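**Table setting automation at work - what changed for your crew?**

**tray_runner**
Our banquet hall is getting a place-setting line from Stener in July, and I'm more excited than I expected to be! On a big night we lay 200 covers before the doors open, and my wrists know every one of them. Has anyone here been through this? What did your people end up doing? 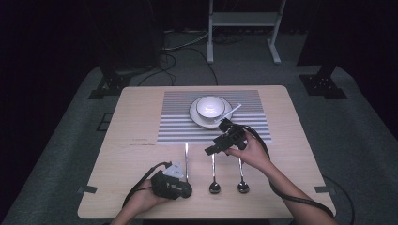
**harunatakeda**
I moved from floor staff to teaching the moves at Cusero, and I love it. You do the same small setting again and again with the grippers in your hands, and you start noticing things you did for years without thinking. A saucer and bowl on a striped mat, spoons lined up in front - I could do that half asleep with my fingers. With two short jaws I have to think about which side of the saucer to come in from. The pay went up a grade too, so no complaints from me.

**oldschool_pete**
Glad it worked out for you, Haruna. At my place 2 people got the training job and the rest got fewer hours. Setup was the shift where new hires learned the room, and I don't see where they learn it now.

**harunatakeda**
Fair point, and I'd fight for those hours. Ours were moved to guest service in writing before anything was installed. Misaki Amano pushed for that and got it.

**tray_runner**
Pete, did they ask the crew at all? We got one meeting and a slide show.

**oldschool_pete**
Nope. Slide show would have been nice.

**linen_and_lace**
I'm with Haruna, mostly. The best part for me is that they finally ask the servers how it should be done - spoon spacing, where the bowl sits, all of it. My list for tray_runner:

- Get the hours question answered on paper.
- Ask who does the teaching, and push for people from your own floor.
- Have them practice with your real dishes and mats. Slippery bowls are a whole subject!
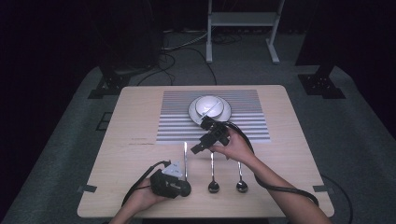
- Keep one setup shift a week by hand so new folks still learn it.

**oldschool_pete**
That last one I can get behind.

**tray_runner**
Printing this for my manager. Thanks, all!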